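Waste Paper and Bins: Frequently Asked Questions
Walunon House, Cavivstead

Where do used tissues go?
In the open bin on the floor of each room. Tissues are not accepted for recycling.

When are bins emptied?
On 2 days each week. From November, Room 114 will be emptied on 4.

May card be placed in the same bin?
Small scraps may. Flat boxes go to Room 11.

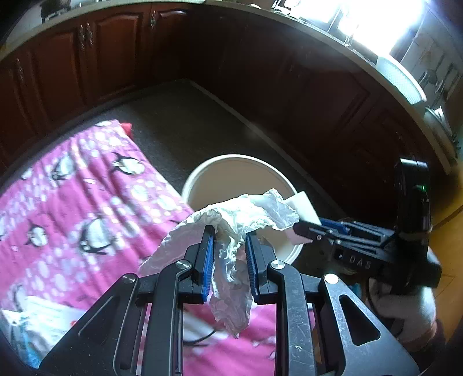 By Walunon House Office | Updated 27 October 2023

Thin tissue should be bunched up before it is put in the bin.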